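The Night Shift at Abbasi

I should say up front that I was only supposed to be at Skerkura for six weeks. My cousin knew somebody in payroll, I needed rent money, and the job ad said "remote operator, no experience necessary, must have good posture." I have terrible posture, but they never checked.

What you did was sit in a chair on the fourth floor with a headset on and drive Grisa. Grisa was the practice unit. Two arms, two grippers and a temper. We drove her through a made-up flat called Abbasi, all computer, not a real floorboard in it, and once you'd clocked up 128 hours in there they let you loose on the real units over at Skarkeo, which did the tidying and fetching in short-stay rentals. I was at hour 39 when it happened, so I was well and truly still in nappies.

The night trainer was Thitima Ratanaporn. She ate dry noodles straight from the packet and could hear a bad joint through a headset, or so she claimed (there's no sound in Abbasi, so make of that what you will). She'd given me the bedroom task. Go up to the tripod, take hold of it by the middle, lift it clear of the door and put it down. Easy! I'd seen people do it while talking about their holidays.

So I'm sitting there with my arms up like I'm about to conduct a brass band, lining up the grippers either side of the column, and I say, "Ready when you are."

"Nice and slow," says Thitima. "It's got no weight in it up top, so it'll want to spin."

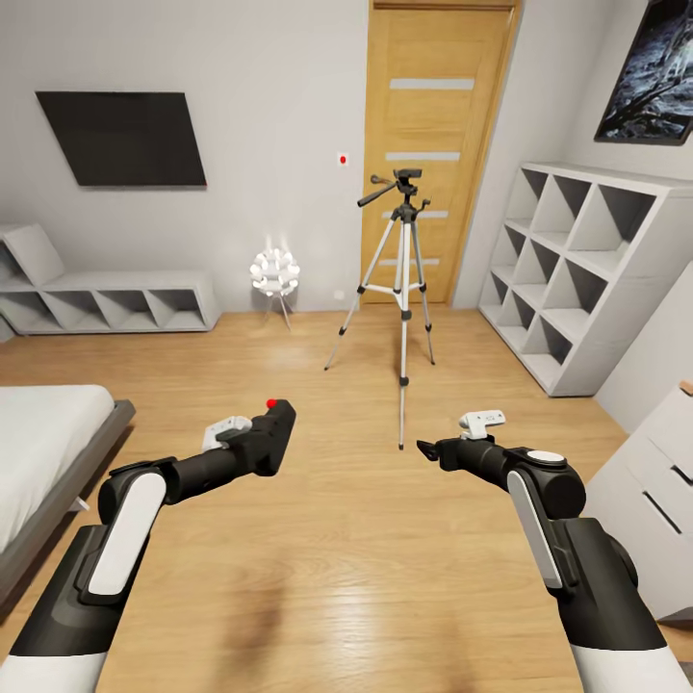 I went nice and slow. I want that on the record, because the report later used the word "abrupt" and I've never been abrupt in my life. I brought the left hand in a bit, then the right hand in a bit, and then I stopped, because my nose was itchy and you're allowed to stop. There's a pedal for it. You take your foot off the pedal and Grisa holds wherever she is, and you can scratch your nose or have a biscuit or cry or whatever you need.

I took my foot off the pedal, and Grisa kept going.

It wasn't dramatic. I've told this at barbecues and people always want her to go berserk, but she didn't. She drifted. The left arm slid along at the same gentle speed I'd been moving it, as if I was still asking her to, and I sat there with one finger on my nose and both feet flat on the carpet, watching her close up on that tripod all by herself.

"Pedal," said Thitima.

"I'm off the pedal."

"You're not."

"I'm off it! Look at my feet!"

She looked at my feet. I heard the noodle packet go down on the desk, and I remember that sound better than anything else from that year. She reached past me and hit the big stop button on the console, the one with the plastic collar so you don't lean on it by mistake.

Grisa kept going.

The right arm bumped a leg and the whole tripod went for a wander. Then the view swung round to the left as well, which I hadn't asked for, until we were looking across the bed at the cubbies and the telly. Very peaceful little room, Abbasi. I used to think I'd quite like to live there, if they'd put a pillow on the bed.

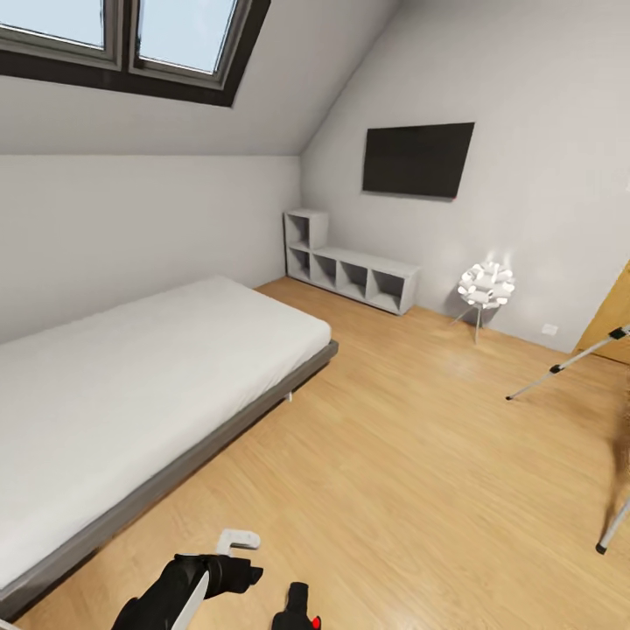
Abbasi bedroom, facing the telly, grippers down low

In the end Thitima got on her hands and knees and pulled the plug out of the wall. My headset went dark, and I took it off, and the two of us sat on the carpet for a while with all the fans winding down.

"Well, it's only the sim," I said. I was trying to be cheerful about it. "It's not like anyone got squashed."

She gave me a look I can still feel on the side of my head. "Same pedal," she said. "Same button. Same code, mate. What do you think they're running at Skarkeo?"

I hadn't thought about that. I'd honestly believed the practice side was its own little toy box, and it had never crossed my mind that the real units, the ones with proper motors in them, might be standing in somebody's holiday rental listening to the very same pedal. There were 22 of them out that night.

Thitima rang the duty manager. He asked if the operator was new, and she said yes, and he asked if the operator might have been resting a foot on the pedal without realising. She held the phone out so I could hear him say it. Then she said a word in Thai and hung up, and she rang Touran Karimi at home, which you were absolutely not meant to do.

Touran had written most of the stop code. She turned up forty minutes later in a parka and pyjama pants with her hair still flat on one side, and she didn't ask me one thing about my feet. She plugged us back in and said, "Do what you did." So I did what I did. Line up, hands in a bit, foot off.

Grisa stopped dead, good as gold.

You've never felt so stupid. I did it again and she stopped again. I did it until my shoulders were burning and she stopped every single time, and I could tell the phone was going to come out again and the manager was going to be very kind to me about it.

"What else were you doing?" said Touran.

"Nothing. I had an itchy nose."

"So you took your hand off the grip."

"Well, yeah. To scratch it."

"Before the pedal or after?"

I had to act it out. Hand, nose, foot. It was all at once, really, the hand coming off the grip in the same instant as the foot came up. Touran made me do it over and over, pretending to be itchy, while Thitima sat beside us eating the rest of her noodles with her eyes on the screen. I must've looked like I was swatting flies. It took until nearly three in the morning, and then up came the foot and off came the hand and Grisa just sailed on through, slow and calm, with nobody driving.

"There you are," Touran said, very quietly, to the screen.

She did explain it to me. The way I understood it, the system got two messages that both said "let go", and if they landed close enough together it treated the second as a correction of the first, and then sat waiting for a third one that was never coming. While it waited it wouldn't listen to anything, big red button included. She put it at one time in 1000, if that. Nobody testing it had ever had an itch at the right moment.

The units at Skarkeo were all parked by ten past three. Thitima did that herself, calling the drivers one after the other and telling them both hands on the grips until hers said otherwise. A bloke on the second desk argued with her, and she walked down there in her socks.

The report came out dated Oct 18, 2019, and I've still got my copy. It's four pages, and I'm in it as "the trainee", and the fault is in it as "an intermittent release condition following abrupt hand movement". Thitima went through hers with a pen and wrote ITCHY NOSE in the margin in capitals and stuck it up in the kitchen, where it stayed until somebody from upstairs came through on a tour.

They did fix it, I'll give them that. The button got its own separate wire that cut the power outright and didn't have to ask anybody's opinion. I finished my hours and went across to Skarkeo and stayed two years, which my cousin still brings up.

I never got the tripod away from the door, by the way. Touran signed that task off for me the same night, while she was looking for her other glove.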